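Holden Shared Workshop, evening course
Two Arms on a Bench: build notes, session 4
Notes by Janaka Bandara. Amna Hayat takes session 5.

Last time we left off at squaring the frame. If yours still rocks, fix that first, before any arm goes on it. Loosen all the corner brackets, push the frame flat on the floor, snug them up in a cross pattern, then tighten properly. Benjie has the long hex keys.

1. Mounting the arms

One arm each side, facing in. Base bolts finger tight until both are on, then tighten. Check reach before you drill anything. Put a cup in the far corner and move the arm there by hand, power off. If the elbow is nearly straight when you get there, the base is too far out. Move it in.

The two arms should share some space in the middle but not much. Too much overlap and you spend all evening on collisions. Too little and you can't hand anything across. I don't have a good rule for this. Rogelio uses the width of his hand, which is a big hand.

2. Cables

Tie along each link, leave slack at every joint. Then move the joint through its full travel, BOTH ways, and look at the slack again. Most faults last February were a cable pulled half out of its connector at the wrist. Looks like a dead motor, isn't. Check the plug before you open a ticket with Raltell, they took 62 days to answer mine.

Don't tie power and signal in one bundle if you can help it. Off the bench, keep them where people don't walk.

3. Power

Set the voltage before you connect. Read your motor sheet, then read it again, groups have different motors this year. Set the current limit low for the first power-up. If the supply drops into limit straight away, switch off and look for a short. Do not just turn the knob up.

One person on the switch whenever the arms are live. That person does nothing else. No phone.

4. Homing

Arms folded, grippers open, hands out. Start the left one alone, then the right alone, then both. Write down the joint offsets on your sheet, the script forgets them if it crashes. If a joint reads 300 at rest you have the old config file, get the new one from the Soriano folder on the shared drive.
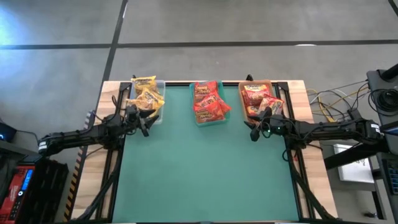

5. First pick and place

Start with one arm, one bin, one kind of thing. Approach from above where there's room, stop short, close slowly, lift, wait, then move. The waiting matters. If the item swings while you travel it'll catch the rim of the bin.

Soft packaging is harder than blocks. It gives when you squeeze, so "closed until it stops" doesnt tell you much. Try a fixed closing width first and only then play with force. Shiny packaging also upsets the camera. Turn off the lamp nearest your bench and see if detection gets better before you touch the thresholds.

Stacked items: take the top one. Sounds obvious, but the script picks the highest confidence match, and that can be one underneath. Sort by height first. Line to change is in pick_order, the comment says where.

Bins slide. Tape under them or a bit of rubber mat. If a bin has moved since you taught the positions, teach them again, don't nudge it back by eye.

6. Logging

Every try gets a line, incuding the bad ones. Time, arm, item, grip width, result. Janelle's group did 3697 tries over the whole course last year and their log is the only reason we know the left gripper pads wear faster on our benches. Her file is in the same folder if you want a layout to copy.

For "result" use: got it / slipped / missed / hit something. Don't invent new words, I have to merge these.

7. Before session 5

- offsets sheet filled in, both arms
- single arm picks with 2 different items, up to 10 tries each
- log file saved with your bench name
- supply off at the wall, arms folded, before you leave

Amna will start two-arm moves right away so please have homing working. Stuck? Message Benjie, or come by the Cliresbridge open bench and ask for Rogelio. Spare gripper pads in the drawer marked MISC, sign for them.

Still to write up: what to do when both arms want the same bin. Will add.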